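I got to the cafe before Erasto Mfaume did, which gave me time to reread the last chapter of Brumstead and get annoyed at him all over again. If you've read it, you know. If you haven't, it's a love story between Ilse, a piano tuner in a foggy harbor town, and a ghost named Cleron who has been living (sort of) in her best customer's upright for most of a century. It's drawn in ink and gray wash, it runs to 12 chapters, and I cried on a bus over it.

"People write to me about the bus," Erasto says when I tell him this. "Different buses. I should put a bus on the cover!"

He's 31, talks fast, and orders tea that he then forgets to drink. Before comics he tuned pianos himself for a couple of years, under an older tuner who didn't think much of his ear. "He'd play one note and look at me, and I'd have to say if it was right. I was wrong all the time. Ilse gets that from me, the being wrong part."

The first version of the book didn't have a ghost in it at all. It was a straight story about a tuner who falls for a customer, and he'd drawn 2 chapters when his writing partner, Callum Innes, called him up and told him it was boring. Callum writes the dialogue and Erasto draws, though from the way he tells it they're both in each other's business constantly.

"Callum said, who's in the piano? Just like that. And I said nobody's in the piano, it's a piano. Then I couldn't sleep."

So Cleron moved in. I asked whether it was hard to make readers fall for somebody who can't touch anything or leave the room, and who for the first third of the story can only talk by pressing keys.

"It was great for me, because Callum had no lines to write for him and I got all the good stuff. He complained the whole time. I'd send him a page with just a hand over a keyboard, and he'd write back asking where the balloons go. There are no balloons! He's playing Bach at her! That's the conversation!"

The Bach pages are my favorite thing in the book. Ilse plays a few bars to check her work and leaves off, and the next few bars come back to her from the empty bench. She thinks it's the customer's nephew fooling around. It takes her most of a chapter to figure it out, and when she does, she packs her tools, goes home, and doesn't come back until spring.

"I got letters about that too," he says. "People were mad. But you'd leave, right? I would leave. I'd leave my tools."

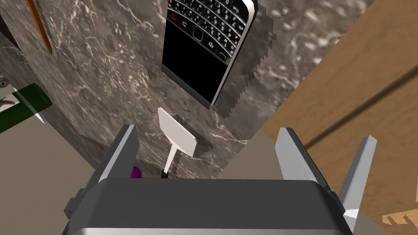

A smartphone with a keyboard, on a marble countertop.

We talked for a while about Cadorgate, the small press that put out the collected edition in September. Erasto had been posting chapters online for free, and he was nervous about asking people to pay for something they'd already read. The press asked for a new ending, or at least a longer one, and he and Callum fought over it for weeks.

"He wanted them together, and I wanted her to sell the piano. I drew both. I have a whole version where she sells it, it's in a drawer, and my sister has read it and she says I'm a monster."

I asked if anyone else would ever get to see it. He looked at his tea. "Maybe when I'm old."

What's in the printed book falls somewhere between the two, and I won't spoil it, but it's the reason I showed up annoyed. There's a final page with no people on it, only the harbor and an open window, and I've gone back and forth on what it means. Naturally I asked. He wouldn't say. I asked again when we were putting our coats on, and he laughed and told me Callum doesn't know either, which I don't believe for a second.

The two of them are working on something new now, and he let me see 5 pages on the condition that I not describe the main character. I can say that it's set on a ferry and that it's a romance again, with a lot more talking in it this time. "Callum's revenge," he calls it. He's having trouble with the water. He says fog is easy, you just leave the paper alone, but waves have to be drawn one after another and they all come out looking like hair.

Does he miss tuning? He still does his mother's piano when he visits, and the one at his niece's school when they ask him nicely. "I'm better at it now than when I was paid. I play the note and I know. Then I sit there a minute, you know, in case somebody plays something back."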